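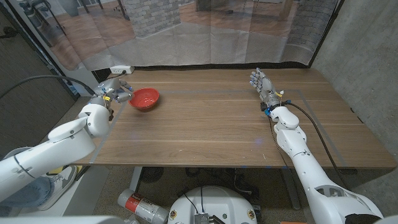
*Umby's left hand beside the red bowl. The tape on the table shows where Umby works.*

## How do we get Umby ready?

Umby is a robot with two arms and two hands. Before Umby can practice with bowls and toys, people must prepare everything. Ea Þórarinsdóttir does this work in the morning, and it takes many small steps.

First comes the tape. Ea puts it on the table in the shape of a rectangle. Things that Umby must pick up go inside this shape, so the arms can reach them well.

Then Ea looks at the cables. An arm moves a lot, and a cable must be long enough to move with it. If a cable is pulled too hard, it can come out of its plug. Ea follows each one slowly with her eyes, from the wrist down.

After this she checks the fingers. Each finger has joints, like yours. Bend one finger now and look where it folds! In a robot, dust can get into these places, so Ea cleans them with a soft brush. The robot is always switched off when she does it.

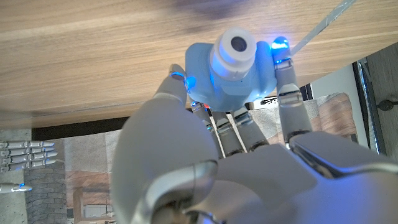
*Robot fingers hold a light blue toy camera.*

Now it is time for a grip test. A toy is good for this, because it has round parts and flat parts. The hand must hold it firmly but not crush it. Nathalie Melnyk stays near the stop button during the test. If something sounds strange, she presses it, and Ea looks at the joints again.

**Try it yourself:** pick up a toy with only 2 fingers. Then use all 5. Which way is easier?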